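Vestbridge Opens Second Round of Robot Teaching Sessions

Mon 3 January

Vestbridge has begun the second round of its kitchen task program, in which operators teach robot arms household work by guiding them through each movement. The new round will run until April at the Moulin building and is expected to add 3000 demonstrations to the 1772 recorded so far.

Operators work in one of two ways. In the first, a person holds the arm and moves it through the task by hand. In the second, the arm is controlled remotely from a station developed with Famik, a partner in the program since its first year. Each demonstration is reviewed before it is accepted, and those with long pauses or dropped items are set aside.

"Our operators had to learn to slow down," said Faustine Gilbert, who leads the program. "A movement that feels natural to a person may be hard for the arm to repeat."

Tasks in this round include placing plates in a rack, hanging mugs and moving food between containers. The position of the items is changed between sessions. Hervé Huet, head of operator training, said new staff complete around 70 practice runs before their work is recorded.
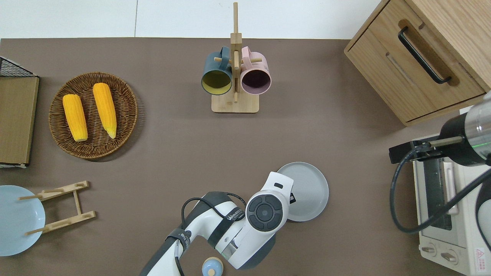
A robot arm at a kitchen task table, with a plate near its gripper and two mugs hanging on a wooden mug tree. Vestbridge

The first results will be presented to partner organizations in April. Inquiries about the program may be directed to Jacqueline Fleury at the Vestbridge communications office.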